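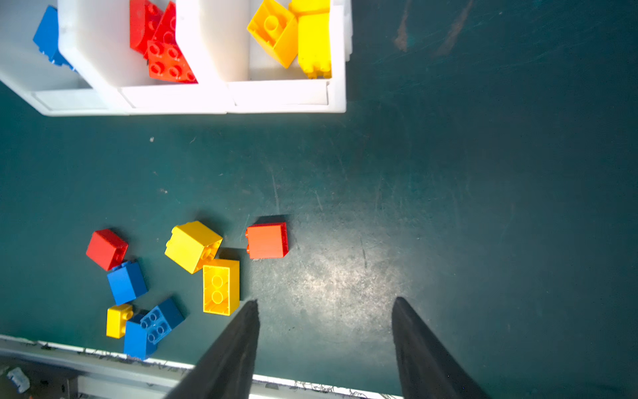 My aunt left me her buttons. There were other things in the will, a carriage clock and a share of a caravan near Waravton, but those went to cousins with driveways. I got the buttons, in a biscuit tin so heavy that the postman asked whether I was having a patio done.

She had always claimed there were 1000 of them. I have no intention of checking. My friend Honeylyn Sarmiento, who has opinions about inheritances, thinks it is nearer 2000 and that I should put them on the internet one at a time and retire. I looked into this. A man in Garar will pay up to 2 pounds for the right sort of button, and I do not seem to own any of the right sort. I own the sort that falls off a cardigan on the bus.

So I decided to sort them. It seemed a reasonable job for a wet July evening. By colour, I thought, how hard can it be? I had the whites done before the kettle boiled, and then I noticed that the whites included cream, ivory, a kind of tooth, and something the shade of a hospital corridor. I split them up. Then the browns started.

Rosalía Toledo, from next door, came round to return a ladder and told me I was doing it wrong. You sort by holes first, apparently. Two holes, four holes, shank. She said this with such calm authority that I tipped everything back into the tin and began again, and she stayed for supper and ate most of the good cheese.

Sorting by holes lasted until I found one with three. Rosalía said that one was a mistake at the factory. I said it was a category. We haven't fully made up.

What I hadn't expected was recognising them. The big green ones were from the coat she wore to every school play I was ever in, including the one where I was a hedge. There was a small anchor button from a blazer my uncle was sick on in a taxi. She had snipped it off before binning the rest, which tells you how she felt about waste, and possibly about my uncle.

The tin is now under the spare bed with its lid taped on. I kept out one of the green ones and sewed it on my winter coat, where it matches nothing. Honeylyn says it looks like a traffic light. I've also got the three-holed one in my purse, in case Rosalía brings it up again.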